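About Dindgate Automation Workshop

Dindgate is a small training and test workshop for robot handling. We teach people who already work in factories, colleges and packing halls how to set up a robot arm, how to program it and how to keep it running. We also take on test work for firms that want to know whether a job can be done by a robot before they spend money on one.

The workshop was started by Tharun Namboodiri and Takeshi Aoki, who had worked together at Fovum on assembly lines for small electrical parts. Tharun looked after the programming side and Takeshi built fixtures and grippers. When Fovum moved its assembly work to another site they stayed behind, took over one of the old units and kept 15 of the benches. Most of those benches are still in use.

There are nine of us now. Four teach, three do test work, and the other two run the office and the stores. Everybody who teaches also does some test work during the year.

14 shares

What we do

Courses run all year and last between two and five days. The short course covers safe working, moving the arm by hand, saving positions and running a simple pick and place. The longer one adds force control, vision and fault finding. We keep groups small enough for each pair to have a robot to themselves. People bring their own boots. We supply everything else.

Test work is priced by the day. You send us the parts, we agree what counts as a pass, and we send back a written report with the cycle times and the failures listed. If the job is not suitable for a robot, the report says so on the first page. Some customers have been put out by this, but most come back with another part later on.

We do not sell robots and we take no commission from anyone who does. Lonico supplies our spare parts at trade price and we pay the same as any other account holder.

The open day

We open the workshop to the public once a year. The last one was on 28 Aug 2021 and we had 200 visitors, which is the most the building can take in a day with the side doors open. Entry was by timed ticket. There were families from the estate, two groups of college students, several retired engineers and a fair number of people from local firms who wanted a look before booking a course.

The day is arranged so that the robots do the same sort of work they do on the courses. We tried a drawing robot one year, and it drew a good crowd, but people went home with a sketch and no clearer idea of what the machines are used for. These days we stick to handling jobs: picking, turning, stacking and putting one thing inside another.

Putting one thing inside another is the part visitors ask most about. A person does it by feel and hardly thinks. A robot has to be told where the hole is, which way round the part should go, how hard it may push and what to do when the part catches on the rim. All of that can be explained in a few minutes at the bench, and Takeshi did so for most of the afternoon.

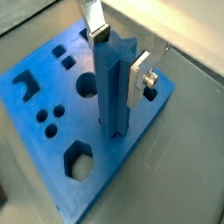 Insertion tasks take up a full day of the longer course and we give them more time than any other subject. We start with round parts, because a round peg can be turned to any angle and will still go in. After that we move to shapes that care about angle. The star is the one people remember. It is a long blue column with five points, gripped near the top between two metal fingers with its lower end down at the board, and every one of those points has to line up with the opening. A small error in the grip at the top becomes a larger one at the bottom, so a tall part shows up poor gripping much faster than a short one. The star and the board are also the same blue, and students who plan to rely on a camera soon learn to think about lighting. The hexagon is easier than the star, and students are usually glad to get to it.

Visitors at the open day were allowed to choose the shape and press the start button. They were also allowed to nudge the board a little between runs, to see whether the program could cope. Sometimes it could not, and then the arm stopped and waited. We left those stops in. A robot that stops when the force goes over the limit is doing what it was told to do, and it is better that people see this than a run set up to go perfectly.

Tharun gave a talk on the hour in the classroom upstairs. It covered what robots are used for in our area, what the work pays and how to get into it without a degree. The slides are available from the office on request. The question that came up most was about jobs, and his answer was the same each time – some tasks go, others arrive, and the people who know the machines are the ones who get asked to stay.

What we changed afterwards

We asked for comments on the way out and have acted on some of them. The benches nearest the door were too crowded, so at the next open day the queue will go round the back of the stores. The talk will be shorter. There will be more chairs. Several parents said the safety screens were too high for small children to see over, and we are making two low platforms to stand on.

Visits at other times

Schools and colleges can visit by arrangement from September onwards. A visit takes half a morning and includes time at the bench for every pupil. There is no charge for state schools. Firms can book the Vallejo room, on the ground floor, for a private demonstration using their own parts, and we ask for the parts a week before so that we can make suitable fingers for the gripper.

Please tell us when booking if anyone in your group uses a wheelchair. The workshop floor is level throughout but the classroom is up one flight of stairs, and we will bring the talk downstairs if we know in time.

There is parking at the rear for 15 cars. Bus 963 stops at the end of the road. The office is open in the mornings, and messages left in the afternoon are answered the next working day.

9 comments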